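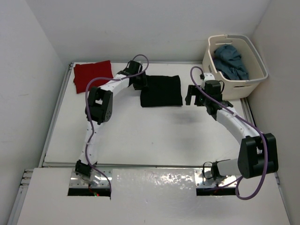
*Nondau two-arm bench with folded cloths and a laundry basket.*

# Nondau two-arm bench

The Nondau is a bench-mounted pair of robot arms on a white work surface, built by Sarkosier for laundries, care homes and workshops that want to find out which of their small handling jobs a machine can take on. It is sold as a trial unit. Most customers put it on towels, cloths and small garments, and this page sticks to those.

## Can it do the laundry yet?

Part of it. The bench can be set up to pick a cloth from a basket, spread it, fold it and lay it on the surface. It does this at its own pace, and a person who folds for a living will be well ahead of it. What it offers is a job that carries on through a quiet part of the day, with someone nearby to clear a bad pick.

Plain square and rectangular cloths are the sensible place to begin. Expect edges that don't always line up. If your customers look closely at the fold, plan for a person to straighten the pile before it goes out.

**Suitable now**

- Flannels, napkins, tea towels and cleaning cloths
- Moving soft items between a basket and the bench
- Sorting by colour, where the colours are clearly different

**Possible, with supervision**

- T-shirts and children's clothes
- Mixed baskets, where items are tangled – expect double picks

**Not suitable**

- Fitted sheets, duvet covers or anything wider than the bench
- Socks in pairs
- Wet washing
- Buttons, zips and hooks that need fastening

## What you get

- Two arms with fingered grippers
- White work surface with metal rails
- Back and side walls
- Power supply, control box and 10 metres of mains lead
- 25 practice cloths in mixed colours
- Two days of setup and training at your site

Baskets are not supplied. Any light plastic basket with a low rim will do, provided it stays in the same corner once the bench has been set up. Mark the corner with tape.

## Care

Check the cable ties and the cable loops at each elbow before starting work. The cables need slack to let the joints turn, so don't tighten them to make the bench look neater. Wipe the surface with a damp cloth and remove lint from the fingers daily. Finger pads should be changed after 2,000 picks; the control box keeps the tally.

Keep hands off the surface while the arms are live. The stop button must be within reach of whoever is minding the bench.

## Hire and delivery

The minimum hire is 28 days. Sarkosier delivers from its Brirnska workshop and collects at the end of the term. Customers who decide to buy have the first hire charge taken off the price. The next free units are due in January.

Trial visits can be booked at the Laing showroom. Bring a bag of your own washing, clean and dry – it gives a better answer than our practice cloths. Ask for Evander Munro, who handles bookings and spare parts.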